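Progress report to the Delić Fund
Flinton Swift and House Martin Survey
May 27, 2023

Dear Lucía Benítez and colleagues,

It hardly seems possible that we are already past the halfway point of your grant, and I wanted to sit down and write to you properly before the busiest weeks of the nesting season carry us all off again. Your kindness in letting us move the start date back, after the trouble we had finding anywhere to store the ladders, made a very great difference, and I hope what follows will show you that the extra time was well used.

You will remember that the survey covers the parish of Flinton and the older streets of Warwood, where the terraces still have the open eaves that swifts are so fond of. We had divided the whole area into walking routes, each one short enough for an evening, and the plan was to have every street visited at least twice while the birds were on the wing. There are 123 routes altogether, and I am very pleased to say that all but eight have now had their first visit. The eight are mostly on the far side of Warwood, where the new road has made walking rather unpleasant, and we shall get to them as soon as the temporary lights come down.

So far we have 1,834 records on the books, counting every nest, every screaming party and every bird seen going in under a roof. Of these, 1,431 have been checked and given a proper map reference. The rest are waiting for a second look, either because the handwriting beat us or because two people walking the same street on different evenings wrote down rather different things (house martins under the gutter at one house and at its neighbour, for instance, when I rather think it was the same nest both times). I would much sooner have them set to one side for a month than put something on the map that we should have to take off again later.

The house martins have been the happiest part of the year. There is a row of cottages behind the Flinton chapel where the owners had been told by their decorator that the old mud cups would have to come off, and one of our walkers happened to be passing and got talking over the gate. The cups are still up, the painting has been put back until the birds have gone, and the household has joined our recording group! Small things of that kind don't fit very well into a table of results, but they are a good part of what your money has paid for.

The swifts are harder. They came in late, in cold weather, and for the first fortnight several of our evening walks produced nothing but sore necks. Numbers over the Warwood terraces have picked up since, though I would be wary of saying anything about how this season compares with earlier ones until the second visits are in. We also lost one known nesting place when a roof was replaced in December, before we had heard anything of the work. The builder was very decent about it when we rang, and has agreed to fit two boxes on the gable if we supply them.

Which brings me to the boxes. The grant allowed for a first batch, to a design that the Lernel workshop has made for other bird groups, with the entrance low on the front face so that the birds can drop out cleanly. Most have gone up on private houses, with the written agreement of the owners, and I have a folder of rather charming letters to prove it. The remainder are kept back for roofs where we know work is coming. We have bought a sound player too, to bring young swifts in to look, and I am told the neighbours have been very patient about it.

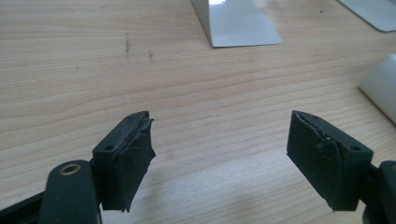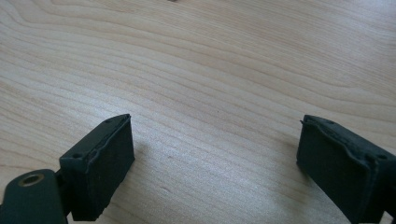
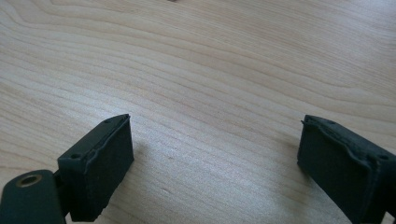

Will the second round of visits be finished within the grant period?
We expect it to be, so long as July is reasonably dry. If it isn't, the routes with no swift records on the first visit will be left until last, and any we can't reach will be shown on the map as visited once only.

On the money side, there is little to trouble you with. Printing came out cheaper than we had allowed, and travel a little dearer, as several of the newer walkers come in from outside the parish and the evening buses are not what they were. With your agreement I should like to move the printing money that is left across to travel. Nothing else has changed from the budget you approved, and the receipts are with our accounts as before.

Between now and the end of the season we mean to finish the outstanding routes, work through the unchecked records, and hold one more training evening for people who would like to learn the difference between swifts, swallows and martins before their first walk. The draft map will be sent to you first – please do tell us if the colours are difficult to read, as one or two people here have found them so – and after that a copy will go to the parish office and another to the planning department.

If you or any of the trustees would care to join us for an evening in Warwood, we should be delighted. Stout shoes are a good idea, and the screaming parties are usually at their best in the hour before dark. Do let me know a little beforehand so that I can save you a place on one of the better routes.

With warmest thanks from all of us,

The Flinton Swift and House Martin Survey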